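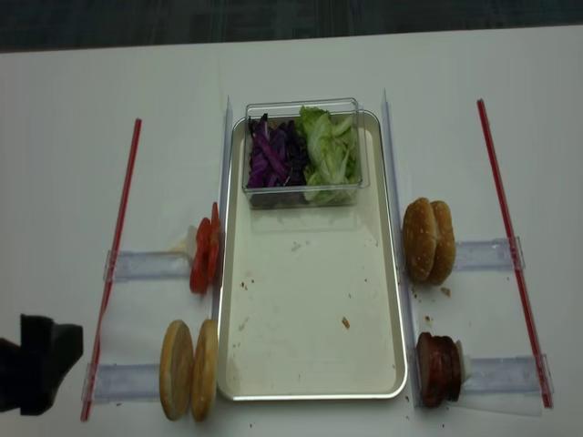 Posto de montagem Cusi, oficina partilhada de Clernness: tabuleiro ao centro, dois suportes de cada lado.

Abertura (30 segundos). Agradecer a Morag Niven o desenho dos suportes em acrílico. Os ingredientes ficam de pé - o tomate encostado à divisória, apoiado num pedaço de papel.
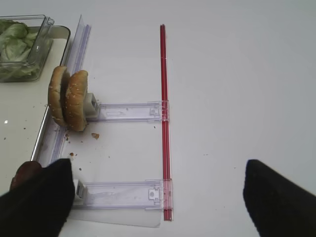
Página alterada pela última vez em setembro, às 14h

Referir o pão com sésamo junto ao suporte branco e a haste vermelha que une os dois braços. Passar a palavra a Alasdair Buchanan.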